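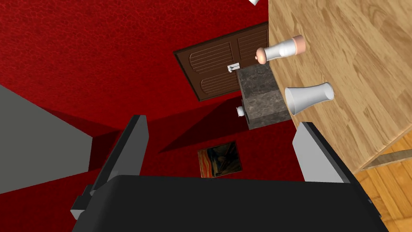

Home Program Tickets Getting Here News Contact

Brilero returns to Cunmont in November with its fullest program yet

Cunmont's festival of new and adventurous music adds a second hall, an all-night listening room and a set of first performances written for the town's old rope works

CUNMONT - Brilero, the festival of electronic, experimental and otherwise hard-to-file music, announces the final lineup for its next edition, which takes over the Cunmont waterfront this November. With today's additions the program stands at 42 acts across four days, and we are very happy (and a little out of breath) to be able to share all of it at last.

Those of you who have been coming since the beginning will remember that Brilero started in a single room above a boatyard, with a borrowed sound system and a bar that ran dry before the headliner went on. A good deal has changed since then, but we still like to think of the festival as a long weekend among friends, where you can walk in on something you have never heard of and walk out humming it, if it happens to be the kind of thing a person can hum.

The final names

Joining the bill today is the Akinola Ensemble, an eight-piece group that plays brass, hand drums and modular synthesizers, and whose late-night set two editions ago went on so long that the first ferry had already left by the time the doors opened. They return with a new hour-long piece made for the festival, and they will play it twice, once on opening night and once on the Sunday afternoon, so that families and early risers have a chance to hear it too.

Also confirmed is Zodberg, the duo known for slow, heavy dance music made almost entirely from recordings of machinery and weather. Their Cunmont show will be their only appearance on this coast before winter, and it will be the first time they have performed with a live choir. Singers from three local choral societies have been rehearsing since the summer, and from what we have been lucky enough to overhear through the rehearsal room door, it is going to be very loud and quite beautiful.

The rest of today's announcement leans toward newcomers. The open call for first-time performers drew far more entries than we expected, and 6 acts have been chosen from it. They range from a solo accordion player who works with tape loops to a group of former classmates who build their own drum machines. All of them receive a full performance fee, a place to stay, and two days of rehearsal on the stage where they will be playing.

Four rooms, one ticket

The festival is spread over four stages this time. The Rope Works remains our main hall, with room for 3000 people and the long, warm echo that so many artists have asked to come back to. The Customs Hall, a short walk along the quay, joins the festival as our second large stage and will host most of the seated concerts. It has been closed for repairs for several seasons, and we are grateful to the town for letting us be among the first to make some noise in it again.

The Boatyard Room, where it all began, holds on to its place as the home of club nights, with music from ten in the evening until the small hours. And then there is the Listening Room, which we are especially fond of already. It has places for 200 people, mostly lying down, and will stay open all night on Friday and Saturday with uninterrupted long-form pieces, some of them lasting from midnight to breakfast. Blankets and tea are provided. Please take your shoes off at the door, and please do not worry if you fall asleep - the composers have all been told to expect it.

One wristband gets you into every room, as it always has. The only exception is the Listening Room, where a free timed pass can be picked up at the festival desk from noon on the day.

Daytime program

Brilero by Day returns with talks, workshops and open rehearsals, and is free to anyone, with or without a wristband. Highlights include a beginners' session in building a contact microphone (soldering irons supplied, children welcome with an adult), a morning of sound walks along the harbor wall, and a long conversation about how small labels manage to keep going. There will also be the record fair, which has outgrown the foyer and moves upstairs at the Customs Hall, where there is better light for reading sleeve notes and a good deal more space to set down your bags.

Food is once again in the hands of Cunmont's own kitchens and bakeries. The fish soup is coming back. We have had a great many messages about the fish soup, and we hope this sets everyone's mind at rest.

Getting here and getting home

Extra evening ferries will run throughout the festival, and the last boat now leaves at 2 a.m., an hour later than before. Night buses will connect the waterfront with the train station and the campground until the clubs close. All four stages have step-free entrances, and seats can be reserved in advance for anyone who needs one by writing to the access team through the festival website. Ear protection is available at every door, free of charge, and in children's sizes as well.

Tickets

Four-day wristbands are on sale now through the festival website and at the Cunmont ticket office on the quay. Day tickets for Friday, Saturday and Sunday go on sale this coming Monday at 10 a.m. Opening night is included in the four-day wristband and is not sold separately. Reduced prices are available for students, people over 65 and residents of Cunmont, and children under 12 come in free to all performances that begin before 8 p.m.

The full schedule, with set times for each stage, will be posted on the festival website two weeks before opening night. As ever, a printed version will be handed out with every wristband, folded small enough to fit in a coat pocket.

About Brilero

Brilero is an independent, not-for-profit music festival held every November in Cunmont. It presents electronic music, new composition, improvised music and sound art, and commissions new work each season from artists at all stages of their careers.

Notes to editors

Press accreditation is open until the end of the month before the festival. Requests for interviews, recordings and artist photographs should be sent through the press page on the festival website, with the name of your publication or program and the days you plan to attend. Photographers are welcome at all stages for the first three pieces of each set, apart from the Listening Room, where no photography is allowed.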